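Do dryer sheets do anything for musty closets?

I keep reading that one dryer sheet per shelf will cure a stale linen closet. I tried it for most of October and got a closet that smelled musty and flowery. The sheets cover things up for a while, that's all. Baking soda in a bowl did a little better, but I wouldn't swear to it.

What did help was dull. Empty the shelves, wipe them with plain white vinegar and leave the door open for 12 hours. Rewash anything that smells, and skip the softener.

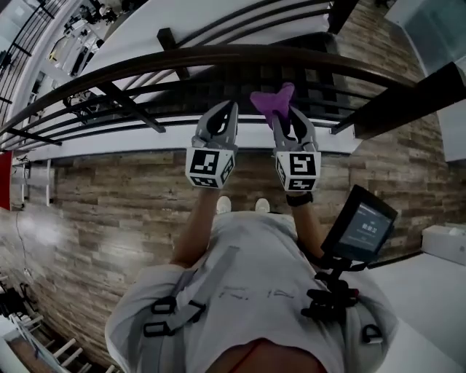 Something purple at the stair railing.

Gopinath Krishnan wrote in to recommend charcoal bags. Maybe. Mine came with a promise of 60 days and I couldn't tell the difference on day two. If the smell comes back after a proper airing, look for damp in the wall behind the shelves – no sachet will fix that. And don't fold towels until they're fully dry, even if they feel close enough.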